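In praise of the dull half hour

23/03/2019

Everyone who looks after a gripper should write down what they do to it before the first run of the day. I mean on paper, in a book that lives beside the cell! We started ours in November and I've become a complete bore on the subject.

Our cell at Casdale has two tapered black fingers over a white table, and most of my affection goes to the fingers. I check the tips against each other, go round the screws with a hand driver (never the powered one, please) and wipe the camera lens. Then I put out a mixed bag of things and look at what the camera gets. 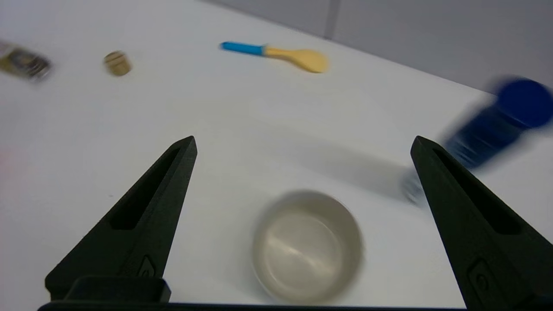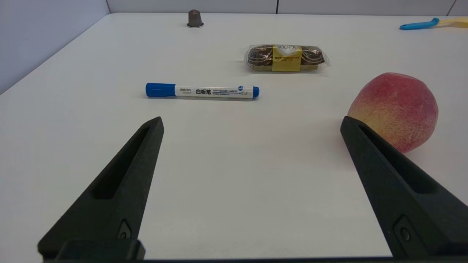
Spoon and cup in the first, marker and peach in the second, fingers open in both.

I love this part. A spoon and a peach ask such different things of the same pair of fingers, and if a tip has crept out of line I'd much sooner find out now than after lunch. The whole business takes half an hour, and I look forward to it more than I do to the runs.

Kohei Maruyama read a draft of this and wrote back that I was making a virtue of fuss. Fingers are cheap, he said: swap the pair every 3000 cycles whether they look tired or not, check the screws every 500, and spend the half hour on something useful.

He has a point about cost. At Haberkorn they work to a fixed count and seem perfectly happy. But a count can't tell you that one screw has needed a nip on 4 mornings out of 7, and our book told us exactly that. The hole in the mount had worn. New fingers would have gone straight on to the same bad hole, and we'd have blamed the fingers again.

So by all means keep the count, Kohei. I'll even copy it inside the front cover. The book stays by the cell, though, with its pencil on a string, and tomorrow I'm starting a fresh page for the cable clips.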